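Greifer verliert Kraft nach längerem Betrieb

mopsfidel42
Moin zusammen, ich bin langsam ratlos. Unser Parallelgreifer (Cidel, gebraucht gekauft) lässt nach gut zwei Stunden einfach los, mitten im Hub! Keine Fehlermeldung, die Steuerung meint weiter »gegriffen«. Gestern ist mir so der Deckel runtergeknallt – Hand war zum Glück weg.

Kranich_7
Kabel am Handgelenk! Hatte ich bei Purves genauso, der Stecker war halb lose.

mopsfidel42
Stecker hab ich schon zweimal neu gesetzt, bringt nix. So sieht der Aufbau aus: 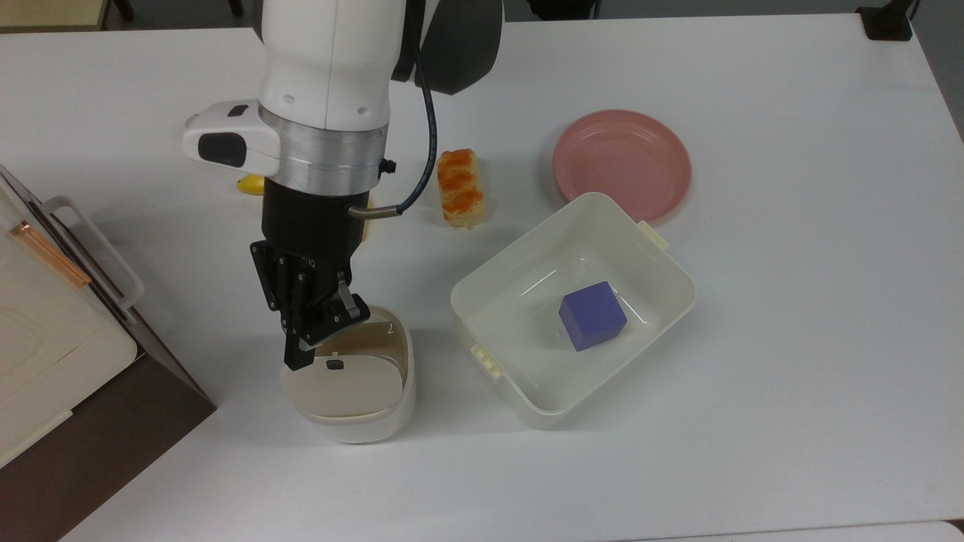

Merkt die Steuerung überhaupt, wenn die Spannung am Greifer kurz wegbricht?

Nur wenn die Unterspannungsmeldung in der Konfig aktiv ist, ab Werk steht die bei mir auf aus.

schraubhilde
Seh ich anders als Kranich. Wackler kommen und gehen, aber nicht immer erst nach zwei Stunden. Klingt für mich nach Motor, der warm wird und abregelt. Haltestrom mal 20 Prozent runter und schauen, ob er länger durchhält.

Kranich_7
Weniger Haltestrom, wenn eh schon Sachen runterfallen? Na danke. Kabelbruch wird bei Wärme auch schlimmer, Hilde.

schraubhilde
Dann eben mit leichtem Teil testen und Finger weg vom Arbeitsbereich!

mopsfidel42
Ok, ich mach erst die Meldung an und lass ihn heute Abend laufen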